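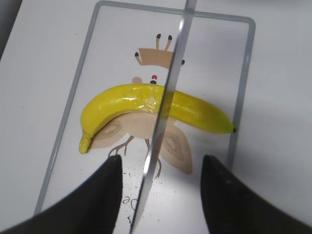

The plastic cutting board wears out slowly, and most households replace it too late. The usual household board is polyethylene or polypropylene, and the two age differently. Polyethylene is softer. It takes a knife edge kindly and scores early. Polypropylene resists scoring, dulls the knife sooner and tends to warp near the heating element of a dishwasher.

Wusine, a small plant that molds boards for the kitchen trade, tests its stock on a bench rig called the Flirkex. A weighted blade makes 200 passes along one line, and the groove is then measured under a low-power microscope. Boards sold under the Prisness label are pulled from the line every Wednesday for the same check.

Groove depth matters for cleaning. A shallow score rinses out under a brush. A deep one holds fat, and fat shields whatever is under it from detergent – hot water alone does little to shift it.

Printed boards add a second question. Ink laid on top of the cutting face wears with the face. The Thakur process sets the print under a clear layer roughly 2 millimeters thick, which delays the wear but makes the board harder to resurface. Sanding is possible on plain stock only.

Rims are a matter of taste. They hold juice, but they also trap crumbs at the inside corner, and a flat scraper will not reach there. A stiff nylon brush will.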